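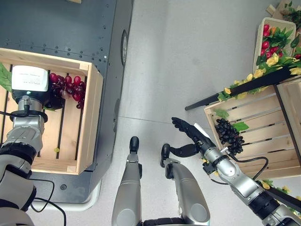 Según Lerato Pillay, las uvas deben colocarse siempre con el racimo apoyado sobre el lado más plano y nunca con otro racimo encima, pues el peso rompe primero las bayas del centro y el daño tarda en advertirse. La Sección de Presentación de Alimentos comparte ese criterio y lo incorpora a las presentes recomendaciones, revisadas el 24 de octubre de 2026 y dirigidas a los hogares, aulas y pequeños comercios que emplean cajas de madera para conservar o exponer fruta.

## Preparación de las cajas

Las cajas de listones sin barnizar ofrecen buena ventilación, pero absorben jugo y olores con facilidad. Antes de usarlas conviene proceder del modo siguiente:

- Cepillar en seco las ranuras del fondo, en el sentido de la veta.
- Pasar un paño escurrido con agua y vinagre blanco (una parte de vinagre por 3 de agua).
- Dejar secar la caja de canto, a la sombra.
- Revisar los listones con la mano enguantada y lijar las astillas con grano fino.

No se recomienda sumergir la caja. La madera se hincha, las grapas se aflojan y el fondo pierde escuadra. Las cajas del modelo Brasteo llevan clavos en las esquinas; los que sobresalgan se rematarán con martillo pequeño antes de cada temporada.

## Colocación de los racimos

Los racimos se disponen en una sola capa. Las variedades tintas y las blancas pueden compartir caja, siempre que quede espacio entre ellas para meter la mano sin rozar la fruta. El racimo se toma por el raspón, se baja despacio y se suelta cuando descansa por completo sobre el fondo.

La fruta no se lava hasta el momento de consumirla. La película blanquecina que cubre las bayas, la pruina, las protege de la humedad y se pierde con el roce – por ello los racimos destinados a exposición se manipulan lo menos posible. Las bayas abiertas se cortan con tijera de punta redonda, sin tirar de ellas. 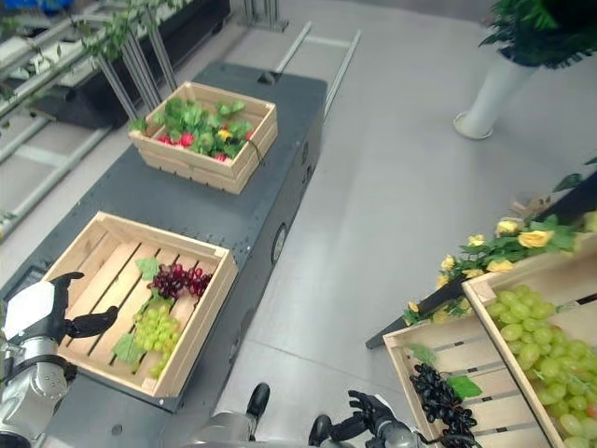
En cuanto a las hojas, cumplen una función decorativa y deben usarse con moderación. Si son naturales, se renovarán a diario, ya que al marchitarse retienen agua contra la fruta. Si son artificiales, se lavarán con agua tibia y jabón neutro y se guardarán planas, entre papeles, para que no tomen dobleces.

La misma pauta se aplica a las plantas de fresa y a las guirnaldas de rosas artificiales. El polvo se retira con brocha seca, comenzando por el centro de la flor. Las guirnaldas se fijan al borde del estante con brida reutilizable o hilo encerado; la cinta adhesiva deja residuo y, en superficies oscuras, la marca resulta muy visible.

## Carros y estantes

Cuando las cajas se apoyen en un carro metálico, se comprobará que la base asienta por entero y que ninguna esquina sobresale. Knut Vogler aconseja interponer una lámina fina de corcho, cortada unos 10 milímetros más corta que la caja por cada lado, a fin de que no se vea. El Taller Buthelezi la sustituye cada febrero.

Los estantes negros exigen repaso frecuente. Un paño de microfibra apenas húmedo basta; los abrillantadores con silicona, entre ellos el Dukex, no deben aplicarse en superficies que vayan a recibir alimentos.

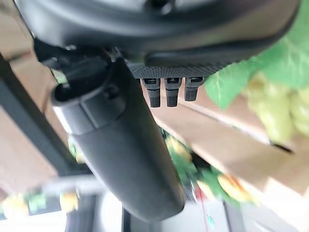 ¿Puede guardarse en la misma caja la fruta natural y la artificial? Conviene separarlas. La fruta artificial acumula polvo y suele limpiarse con productos que no son aptos para el contacto con alimentos; además, en una caja mixta es fácil pasar por alto una baya estropeada.

## Almacenamiento

Las cajas vacías se apilan boca abajo, alternando el sentido de los listones, en un lugar seco y separadas de la pared. Las guirnaldas se enrollan sin apretar y se guardan en bolsa de tela. Para los inventarios domésticos o de aula puede utilizarse la ficha Humon, en la que se anotan la medida de la caja, la fecha del último lijado y las reparaciones efectuadas.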